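Getting from Dotilier to the old market town without a car?

Posted by Buller, Sep 1, 2023

We have two nights in Dotilier next April and want to spend a day in the walled town up the valley. The guidebook says there is a bus but gives no times. Is it worth going if we only get a few hours there? One of us can't manage a lot of steps.

Nekus
Take the 118 from the stop behind the railway station. It takes 80 minutes and you pay the driver in cash. Last one back leaves at teatime, so check the board when you arrive. A few hours is plenty. The lower street with the dyers' workshops is flat, and so is the covered market. The gate tower is all stairs.

Sugiyama
Went in spring. Bus was late both ways. Town is nice, bit quiet on Mondays.
A shared taxi costs 2,000 per person and they wait until it's full. Ask for the east gate, as the west one is uphill over cobbles. Lunch places shut early, so eat before you look round the workshops.

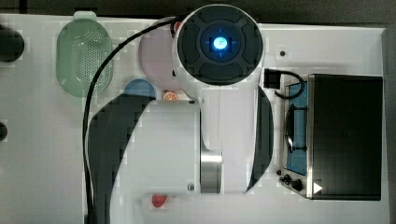
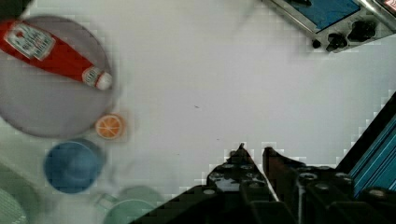
Also take a jacket. The valley gets windy after lunch, even in April, and the bus stop has no shelter.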